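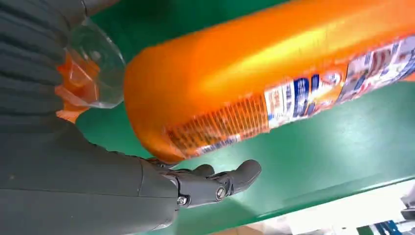
Bottles on racking – standing up, lying down, or tubs?

Forum > Sheds, Stores and Garages > Storage

gumleaf_and_grit wrote:

Hi all, long-time reader, not much of a poster. We've moved the cleaning and laundry gear for our place in Clirstead out of the kitchen cupboards and into the big shed with the steel racking, and I'm stuck on something that sounds very simple. How do you store big plastic bottles on racks that were never meant for bottles?

The orange one is the sort of size I mean. Big, rounded, shiny plastic, label wrapped right round it, and it will not stay where you put it once it's on its side. I've got 14 bottles all up, different makers and shapes, and at the moment they're in a jumble on the green bench waiting for me to make up my mind.

Options so far:

1. Stand them up along the shelf like a supermarket. Looks nice, but mine go over like skittles if you bump one reaching for the one behind.

2. Lie them down and stack them. Saves heaps of height. But I don't trust caps. I have lost a whole bottle of fabric softener that way, at the old house, and the carpet smelled like a hotel for a year.

3. Tubs. I've been looking at the Skultby ones at Rajput but they're dear once you add up how many you need.

The bay is 1725 mm wide and there's 1385 mm from the bottom shelf to the next beam, so plenty of wasted air above anything I put there. What would you do?

tinlid_tony wrote:

Stand them up. Always. Every cap leaks eventually if you leave it on its side, I don't care what it says on the bottle. If they fall over, put a bit of timber across the front of the shelf and you're done. Costs you an offcut.

With that much height you want another shelf in there, by the way. That'd fix most of your trouble before you buy a single tub.

merri_k wrote:

Going to disagree with Tony, sorry mate! I've had bottles lying down in a caravan for years – a caravan, bouncing down dirt roads – and the only one that ever leaked was one I'd opened and not done up properly. Unopened, I think you're fine. Opened, stand it up in something with a bottom that will catch the drips.

Agree on the extra shelf though.

tinlid_tony wrote:

A caravan gets checked every trip. A shed rack gets checked when somebody notices the smell.

wattlebark wrote:

Tubs, tubs, tubs. I did our whole garage at Clarnemholm in tubs and I would never go back. You pull the tub out, take what you want, push it back. If something drips it drips in the tub and you rinse it under the hose. They don't have to be Skultby either, I started with old fruit crates lined with a garbage bag and they lasted until I felt like spending money.

One thing, turn all the labels to the front when you put them in. I know that sounds fussy, but once they're packed in shoulder to shoulder all you've got to go on is colour, and half the stuff in the cleaning aisle is orange or blue!

gumleaf_and_grit wrote:

Thanks everyone, that was quick. I like the idea of opened ones standing up in a tub and the spares lying down behind. Bit of Tony, bit of Merri, everyone can be cross with me equally.

Tony, I did think about another shelf, but the racking is the heavy blue stuff with the perforated posts, and the beams that came with it are all used. I'd have to hunt down matching ones. There are a couple of red beams in the mix as well and I don't know if those are the same system. Does anyone know if the colours mean anything?

Another photo, with the racks behind. Same bottle, the one with the white cap. The yellow-orange bag on the left of the bench is next on my list, and so is the black box on the other side. I'd love to use that box for the small bits (brushes, pegs, spare caps) if it'll go on the shelf without hanging over.
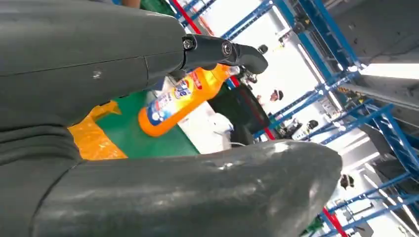
Re: Bottles on racking – beam colours

old_mate_racks wrote:

Colour on its own tells you nothing much. Plenty of makers do uprights one colour and beams another, and plenty of second-hand racking is a mix of whatever was going. What matters is the hook on the end of the beam and the spacing of the holes in the post. Measure both, take a photo of the hook from the side, and bring it with you when you go shopping. Never force a beam that nearly fits. If it doesn't drop in and lock, leave it.

merri_k wrote:

What he said. And put the heavy bottles down low whatever you decide. Liquid weighs more than people think.

That green would drive me mad as a bench top, but at least you can see a spill on it.

gumleaf_and_grit wrote:

The green has grown on me. Righto, I'm off to Rajput on Saturday with a tape measure and I'll get 4 tubs to start. If I find a beam as well I'll put the spares up top in a single layer.

tinlid_tony wrote:

Standing up?

gumleaf_and_grit wrote:

Lying down, Tony.

Comments (3)

peg_basket: We went with tubs too, but drill the handles bigger if you've got fat fingers like me.

northside_jo: Does anybody bother writing the date they opened a bottle on the lid? I've started doing it in texta and it's been pretty handy.

tinlid_tony: For the record I still say standing up.

Recent threads in Storage

Pegboard or hooks for the back of a shed door
Getting old tape off plastic tubs
Steel shelves in a damp garage – paint or leave?
What do you keep under the laundry sink?
Second-hand racking, what to check before you pay

We use cookies to keep you logged in and to remember which threads you've read. By continuing to use the forum you agree to this. Manage cookies | OK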